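4. Before the first shift with the Setine sorter

Take your time with this part - the people who used to lift every box by hand will now be watching over the line, and that feels strange for a week or two.

1. Walk the aisle between the conveyors together.
2. Let each person press Pause once.
3. Set the hourly limit to 200. 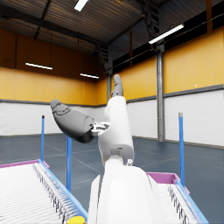 4. Raise it to 700 only when your crew says they're comfortable, and write the change in the shift log.

Caution: Press Pause before reaching over a side rail, even for a quick grab.

Note: Questions about new duties go to Manju Chauhan at the Ashby site, extension 133.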